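작업대 위 회색 통 비우는 순서를 정리해 둔다. 이사하고 나서 잡동사니를 전부 한 통에 넣어 두는 버릇이 생겼는데, 분류 기준이 없으니 통만 계속 찬다. 타래로 이어 씀.

1/ 통은 뚜껑 없는 대형. 뚜껑이 있으면 안 열어 보게 된다. 지난번 집에서 Plenen 뚜껑형을 썼다가 1월에 넣은 것을 여름에 발견했다. 밝은색 나무 상판에 올려 두고 서서 작업한다. 바닥에 두면 허리가 먼저 포기한다.

2/ 분류는 네 가지. 직물, 금속 캔, 플라스틱, 모형·장난감. 그 이상 나누면 유지가 안 된다. 처음에 12개로 나눴다가 2주 만에 접었다.

3/ 꺼내는 순서는 크기순이 아니라 얽힘순. 양말이나 토시 같은 긴 직물은 벽을 따라 눕기 때문에 다른 물건이 그 위에 기대기 쉽다. 직물부터 당기면 기대 있던 것이 넘어간다. 위에 얹힌 것을 치우고 직물은 나중에. 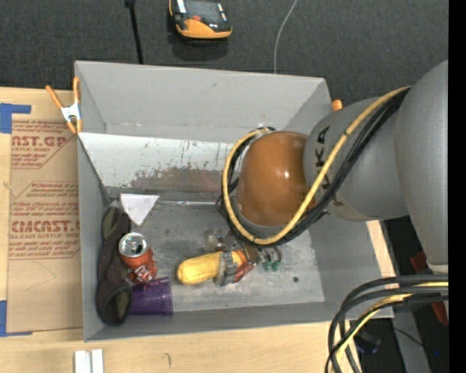

4/ 탄산음료 캔은 따는 구멍이 위로 오게 잡고 꺼낸다. 잔량이 있으면 직물 쪽으로 흐른다. 바로 헹궈서 엎어 두고, 물기가 빠지면 캔 쪽으로.

5/ 플라스틱 컵은 재질 표시 확인. 옆으로 누운 컵은 테두리를 잡지 말고 몸통을 잡는다. 얇은 컵은 테두리부터 갈라진다. Linari 컵 세트 5개 중 2개를 그렇게 버렸다. 금이 간 것은 보관하지 않는다.

6/ 옥수수처럼 길쭉한 모형은 가운데를 잡아야 덜 돈다. 끝을 잡으면 반대쪽이 처진다. 표면에 잔무늬가 있는 것은 먼지가 끼니 마른 솔로 먼저 털고, 그다음 물티슈. 순서를 바꾸면 먼지가 젖어서 골에 박힌다.

7/ 직물은 입구를 벌려 안쪽까지 확인한 뒤 세탁. 안감 색이 겉과 다르면 뒤집어서 단독 세탁한다. 짝이 없는 양말은 한 달 보관 후 걸레로 전환.

8/ 빈 통은 중성세제 희박액으로 닦는다. 물 300ml에 한 방울이면 충분하다. 모서리는 면봉. 완전히 마르기 전에 물건을 다시 넣지 말 것.

9/ 질문 온 것 답. 칸막이는 써 봤다. Cavon 조립식이었고, 벽 쪽 칸에 긴 물건이 안 들어가서 뺐다. 통이 깊으면 칸막이 아래쪽은 손이 안 닿는다. 작은 물건 위주라면 맞을 수도 있음.

10/ 라벨은 통 안쪽 말고 바깥쪽 긴 면에. Manee Sombatkul 님이 댓글로 준 의견인데, 해 보니 통을 돌려 놓아도 읽힌다. 마스킹테이프에 유성펜. 라벨기는 Klinhom 것을 갖고 있으나 테이프가 단종이라 안 쓴다.

11/ 주기는 통이 절반 찼을 때. 날짜로 정하면 바쁜 주에 밀리고, 밀린 다음에는 양이 늘어서 또 밀린다. 절반 높이에 바깥쪽으로 테이프 한 줄 붙여 두면 된다.

12/ 다음 타래는 서랍. 케이블 보관은 그때 따로 쓴다.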